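Chapter 4
Small Containers: Sorting, Closing, Clearing

What you need before you start: a flat table, a box or tray, a cloth, whatever bottles you have at home or in the classroom. Caps on. Labels don't matter yet.

Key terms: closure, headspace, neck, stray, home position, put-by

In Chapter 3 we did the big things. Chairs, crates, the long shelf. Most readers find that chapter easy, and then get to small bottles and slow right down. Fair enough. Small things roll. They hide behind each other. They get picked up, looked at, put down two inches over, and called tidy.

This chapter is about the small plastic bottle. Travel size, sample size, the kind that held hand gel or food coloring or glue. Also about the table it ends up on, because the two problems are really one problem.

4.1 Why bottles pile up

A bottle looks useful empty. A torn bag doesn't. So the bag goes in the trash and the bottle goes on the windowsill, then in the drawer, then in the second drawer. The stockroom at Dinow (see the case study at the end of the chapter) had 600 of them when it was finally cleared in May. Most had never been refilled. A fair number had no cap, and a bottle with no cap is not a container, it's a cup with a narrow mouth.

Three common causes, no special order —

Saving without a use in mind. "Might need it."

Caps and bodies stored apart. Seemed sensible once.

No home position. The bottle gets put wherever the hand happens to be.

The third one is the worst and gets its own section (4.3).

4.2 Closures

Check the cap first. Always. Before the label, before the contents.

Screw caps: turn until it stops, then leave it. Forcing it strips the thread on soft plastic. If it keeps turning and never stops, wrong cap. Set it aside with the strays.

Flip caps: press shut, tip the bottle over the cloth. Any drip at all and it goes in the reject tray.

Push-in stoppers: fine for dry goods. Not for liquids that travel.

Color is a help here, if you let it be. Pick one cap color per kind of contents and stick to it. The Guvance scheme, which we use in the exercises, goes like this:

Green — water-based, safe on the table
Red — anything you would not want on your hands
White — dry
No color — not yet checked

Plenty of other schemes exist. Doesn't matter which. What matters is that everybody at the table uses the same one, and that it's written down somewhere they can all see. A scheme in one person's head lasts untill lunch.

Clear bottles make life easier, you can see the level without opening anything. Cloudy or tinted ones, hold up to the light. Leave headspace if you are refilling: a finger's width in a small bottle, more if it will go somewhere cold.

4.3 Home position

Home position means the place a thing goes back to when no one is using it. Not the general area. The place.

For small bottles: upright, caps up, tallest at the back. Lay a bottle on its side and it will roll on any surface that isn't dead level, and almost no table is. Plank tables are the worst for this, the joins catch a bottle, then let it go. A strip of tape or a shallow tray fixes it. So does a folded towel, in a hurry.

Try this now. Put a bottle on its side in the middle of your table. Let go. Watch which way it heads. That is your low side. The tray goes there.

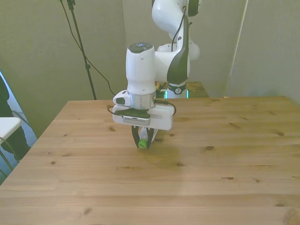

Next, grip. Sounds silly in a textbook but watch a class clear a table and you'll see half of them carry small bottles by the cap. If the cap is loose the body drops. Hold the body. Two sides, even pressure, no squeezing — soft bottles push their contents up into the cap and you find out later, in the bag.

Lower it to the surface before letting go. All the way down. Dropping from even a small height tips it over, and then it takes the row with it.

4.4 One table, one pass

The method used in the rest of this book is the single pass. Start at the left edge. Every item gets picked up once and gets one decision:

keep, goes home
refill
stray (missing its cap or its body)
out

No "later" pile. The later pile is how Dinow got its stockroom.

Work in groups of 2 if you can, one handling, one writing. Allow 5 minutes for a small table. If it runs over, the table had too much on it to start with, and thats useful to know too. Write it down in the margin of your worksheet.

Wipe the surface last. People like to wipe first. Then they wipe again.

A note on wooden tables: damp cloth only, go with the grain, dry straight after. Pay attention around knots, where the surface can be uneven and dried glue likes to sit.

4.5 Case study: Carnska and Dinow

Two stockrooms, same size, same supplier (Nseir, mixed lots, caps packed seperately). Carnska fitted the caps on delivery day and threw out what didn't match. Dinow put both cartons on a shelf. By 15th June, Carnska had one tray of strays. Dinow was still matching.

Read the inventory sheets on the next page before class. Look at the stray column in particular, and note which closure type turns up most often. Then clear one table at home with the single pass and bring your sheet, crossings-out and all.

Worked exercises start with 4.6. Bring a cloth.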